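Notes from the Pandden kitchen: the great coffee clean-out

I finally did it. After putting it off since August, I spent a whole Saturday going through the coffee cupboard at our Pandden place, and I have opinions now!

If you're new to this newsletter, you should know I buy coffee the way other people buy paperbacks. I see a bag with a nice label, I tell myself I'll get to it soon, and then it sits behind the oatmeal until it smells like a cardboard box. So I pulled everything out. There were 11 open bags in there. Eleven! Two of them were the same dark roast from the shop in Willbridge, both rolled down and held with a clothespin, which tells you how closely I'd been paying attention.

I brewed a small cup from each one over the day, with long breaks (and a lot of toast), and wrote down what I thought. Most of the older bags tasted flat and a little dusty. The surprise was a light roast from Joltine that had been open since spring and still had that lemony thing going on. It came in a tin with a tight lid, and the rest were in paper, so I'm guessing the tin gets the credit. I've now moved everything worth keeping into jars with rubber seals, and I'm only allowed two open at a time. We'll see how long that lasts.

The other thing I changed is how much I grind. I used to fill the hopper to the top on Sunday night and coast through the week. Now I weigh out 21 grams in the morning, grind that, and put the grinder away. It adds maybe a minute to my day – less if I remember where I left the scale – and the kitchen smells great while I'm doing it. For anybody who likes the numbers, I'm using a little over 300 grams of water with that, just off the boil, poured slowly in three goes.

The stale stuff went into the compost, apart from one bag I kept for cold brew. Cold brew is very forgiving. I put 100 grams in the big pitcher, filled it up, left it in the fridge overnight and strained it through a dish towel. It was fine! A bit like chocolate milk without the milk.
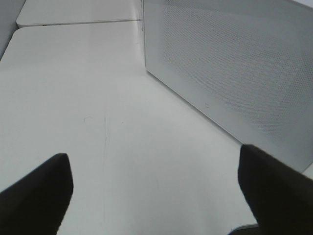
A reader over in Willbridge wrote in after the last issue to say I'm wrong about the freezer, and that beans keep for months in there if you freeze them in small portions and never put a bag back once it's been opened. She's been doing it for years and says she can't taste any difference. Fair enough, I'm going to try it with half of my next order and keep the other half in a jar on the shelf.

Next time I want to get into filters, paper against cloth, and whether rinsing does anything. If you have a favorite, hit reply and tell me which one.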